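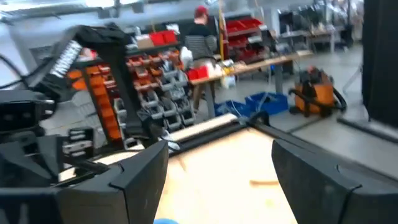
Stacking bin

A stacking bin, also called a parts bin or open-front bin, is a small container for storing screws, fittings and other loose components in workshops, stockrooms and assembly areas. The front wall is lower than the sides, so that the contents can be seen and taken out while other bins rest above. Most are molded from polypropylene, though pressed steel versions are still made.

Design

The upper rim of a typical bin carries a ledge that receives the base of the next one. A lip along the back allows the bin to hang from a louvered panel or rail. Many models have a slot at the front for a label card, and larger sizes accept dividers.

Racks

Bins may be stacked directly on a bench, but a tall rack is preferred where many kinds of parts are kept. Racks are placed within a few steps of the workbench they serve, with open fronts facing the user. Heavy parts are generally kept on the lower rows. The top of a rack often takes spare bins and cardboard boxes.

Use of color

No general standard governs bin color. Red, orange and gray are all common, and a workshop may assign each color to a type of part, a project or a supplier. The Kultside training workshop, reorganized in February under Seija Kinnunen, adopted a plan of 109 bins in 13 columns. Fasteners were given one color and electrical parts another — a division later extended to the trays used on the benches. A written key is posted beside the rack.

Maintenance

Plastic bins are washed with mild detergent and dried before refilling. Cracked rims should not be repaired, as the rim carries the load of the stack. The Kultside rules, drawn up by Lauri Kinnunen, limit freestanding stacks to six bins.

See also: Workbench; Pegboard; Louvered panel

Last revised Oct 21, 2026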